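The Kitchen That Fits in Nine Boxes

In a former hardware store in Carnesville, people are learning to cook again with one hand, with poor sight, or just with wrists that have quit cooperating. The groceries are the lesson.

Thursday mornings start with the baskets. Inmaculada Segura gets in before eight, puts the coffee on, and starts laying out white tabletops with whatever the day's group is going to handle: a fruit basket on one, bottles on another, jars and lids along the wall where the light is good. She won't tell anybody which table is hers. She moves all morning anyway.
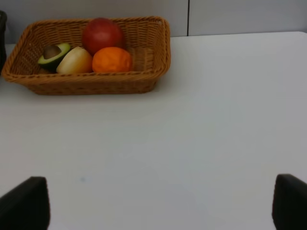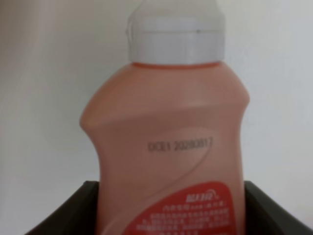 Fruit in a basket and a squeeze bottle: two of the everyday shapes at the Carnesville practice kitchen.

I had come expecting gadgets. I have a drawer full of them at home, bought for my mother after her stroke, and I figured a practice kitchen would be the same drawer on a bigger scale. There are a few. But the bulk of what Segura owns is ordinary stuff in ordinary shapes, stored in nine plastic boxes with the contents written on masking tape, and the longer I spent in that room the more I loved it.

The idea is simple enough to explain at a bus stop. Before you can make a sandwich, you have to be able to find the bread, hold the tomato, open the mayonnaise and put all of it back again. Segura spent 15 years as an occupational therapist in Pivham, and she saw a lot of people go home able to walk to the kitchen and then stand there. So in the practice kitchen, nobody cooks for the first two visits. They reach, lift, turn, squeeze, pass and put away.

"People want to get to the stove," she told me. "I want them to get to the fruit bowl first. If you can take an avocado out of a bowl without sending everything else across the floor, you've done a hard thing."

It is a hard thing! I tried it with my left hand in an oven mitt, which is how she humbles visitors, and the first piece of fruit I went for rolled straight out from under my fingers. Play fruit gets a lot of use here. It doesn't bruise, you can drop it forty times in a morning, and it can live in a box until next week. Real fruit comes later, when somebody is ready for the weight and the give of it, and for the juice running down their arm.

Baskets get argued over more than you would think. Crisanto Villanueva, a retired baker who came as a learner after losing most of the use of his right hand and now helps out with new arrivals, is a basket man through and through. A weave gives your fingertips something to read, he says, and if there's a proper rim you can hook a thumb over it and drag the whole thing toward you. Bowls skate. He demonstrated with a glazed bowl that shot away from him across the table, and he was so pleased with it that he did it again for a woman at the next station.

He is also the reason the baskets are never filled. When he was learning, he said, the full ones made him want to go home. You need a bit of floor showing so your hand has somewhere to land. Put three or four things in, let them lean on each other a little, and leave a gap at one end. Once that's easy, crowd it.

I asked what order things go in. There is one, more or less, though Segura bends it for everybody. Round and light is first. Then round and heavy, then long things like cucumbers, then flat things, which are horrible to pick up off a smooth table and which most of us get by sliding them to the edge without thinking. Then come containers, and containers are where the morning gets loud.

Bottles, to my surprise, are a whole subject. Half the group had strong opinions by ten o'clock. A tall round bottle with straight sides can be a misery for a weak grip, and a body that narrows somewhere in the middle can be a gift, depending on where the narrow part falls and how big your hand is. Wide caps are easier than little ones until they're too wide. Shiny plastic with a smear of oil on it is everyone's enemy. Color matters too, especially for the low-vision group that meets in the afternoon: a strongly colored bottle on a white table is easy to locate, and a white cap against a white wall can vanish altogether.

Kylie Bolger, who is 34 and has had juvenile arthritis since grade school, brought her own. She had packed a tote bag with the six containers in her house that she most resents, and she lined them up in order of hatred. The winner was a shampoo bottle that she has to hold between her knees. Segura was thrilled. She turned it over, pressed it, stood it on its head, and asked Bolger to show her exactly where it hurt. Ten minutes later they had worked out a method that involved leaving the thing lying down on a damp washcloth and pressing with the heel of the hand. Bolger said a word I can't print here, in a happy way.

Dates are another sore point. The small printed codes and best-by stamps on packaging are tiny, often dark on a curved surface, and never in the same place twice. The afternoon group has its own system: a rubber band around anything that's open, two bands for anything to be used this week, and a thick marker for the month, written as large as the package will allow. Virgilio Tagle, who drives over from Manzano with his sister, labels everything in his fridge on the lid and then again on the side. He told me about a jar of horseradish that had been through two apartments with him before he found out how old it was.

Then there's the putting away. I had thought of this as the dull end of the lesson, and it was my favorite part. Each table gets a shelf unit and a pile of groceries, and the learners decide where everything lives. There's no right answer, and it is wonderful to hear grown adults defend the location of the rice. Villanueva keeps heavy things at hip height and nothing at all on the top shelf. Tagle wants everything in single file, one item deep, so that whatever he touches first is the thing he was after. Bolger would like a kitchen with no upper cabinets, and she has her eye on her landlord's patience.

What I took home, and have used every day since:

Store things at the height where you use them, even if it looks odd. My mother's oatmeal now lives beside the kettle.

Keep one basket for the table and one for the counter, and don't let them merge.

Decant only what you have to. A jar with a good lid beats a matching set.

A damp cloth under anything will hold it still. You can buy a special mat for this, and it's a nice mat, but try the cloth.

If a package defeats you twice, let somebody else open it on shopping day, close it loosely, and move on with your life.

The kitchen runs on very little. Rent on the old hardware store is paid through a small local fund called Niritano, and most of the boxes were filled by asking neighbors for things they were about to throw out. Segura keeps a ledger of visits in a green school notebook. It stood at 1,027 the morning I was there, going back to opening day, from 246 different people. Some came once. One man has come nearly every week and, as far as anyone can tell, no longer needs to. He likes the coffee.

Begoña Robles, Segura's cousin, does the shopping for the cooking sessions and has become a connoisseur of packaging in the process. She walks the aisles picking things up with two fingers. If she can't lift it that way, it goes on the advanced list. Store staff used to ask if she needed help, and these days they point out new arrivals to her. When I met her she was unpacking a bag with real excitement over a tub of yogurt whose foil lid had a tab long enough to get hold of. She passed it around. People applauded, and I joined in.

By the end of the morning the cooking group had made it as far as open-faced sandwiches. Villanueva sliced, with the spiked board he likes, and a woman on her third visit spread and salted and reached for the pepper without looking. Bolger squeezed dressing over everything, far too much of it, and handed the first plate to Segura, who ate it standing up while she hunted for the lid to box four.

If you want to try any of this at home, start with a table you can sit at and clear it completely. Set out one basket with a few pieces of fruit, one bottle and one jar. Use the hand you'd rather not. Go slowly, and wear socks if you have a hard floor, as I did not, and as my big toe and a can of chickpeas can confirm. Fifteen minutes is plenty for a first go. My mother did eight and then asked for her lunch, which she took out of the fridge herself.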